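Search this site Search term Go

Student Project Report
Reading a spy history in second-hand copies: the Herrera collection
Submitted 19/10/2019

1. Aim of the project

My project was about popular history books on espionage in the Cold War, and how they tell the reader where their information comes from. I wanted to know if a reader without special training can check what the author says. I chose the Herrera collection in our library because it is all in one place and nobody had made a subject list for it before.

2. The material

The collection has 521 books. Most of them are paperbacks in English, and many are later editions with a new foreword. I could not read all of them in one term, so I selected 33 titles which deal with secret services in Europe after the war. Two of these were printed by Nirex, a small publisher which does not exist any more. The Nirex books have no index, and this made my work slower.

3. Method

For every title I wrote down the number of notes, the kind of source (archive paper, newspaper, interview, other book) and whether the source could be found again. I typed everything in Mutent, the note program we use in our department. At the end I had a little more than 2,000 entries. I began in January and first used paper cards, but I stopped with this after two weeks because my handwriting was too small to read later.

4. Results

The older books give fewer notes, as I expected. What I did not expect is that the revised editions are often not better. In several cases the new edition has a new chapter and a new cover, but the notes of the old chapters are the same, also with the same mistakes in page numbers.

Interviews are the biggest problem. Many authors write "a former officer" and give no date or place. I do not say that these interviews are false. A reader simply has no way to check them.

One book in the group, "The Herow File", was the best of all. It has a list of archive boxes at the back, and the author says clearly in which chapters he is guessing.

5. Difficulties

My first plan was too big. I also lost some time because I counted repeated notes twice and had to correct this by hand. The report had a limit of 4,000 words, so the full table is in the appendix only.

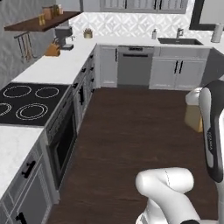 Fig. 1. Simulated kitchen with a Franka robot arm at the right and a long white countertop at the left.

6. What I would do next

I would like to compare the English editions with their translations, as I noticed that one German version leaves out the notes completely. It would also be useful to look at reviews from the year of publication and see whether the reviewers asked about sources. Of the few reviews I have read until now, only one did.

Contact | Copyright Student Projects Online | Back to top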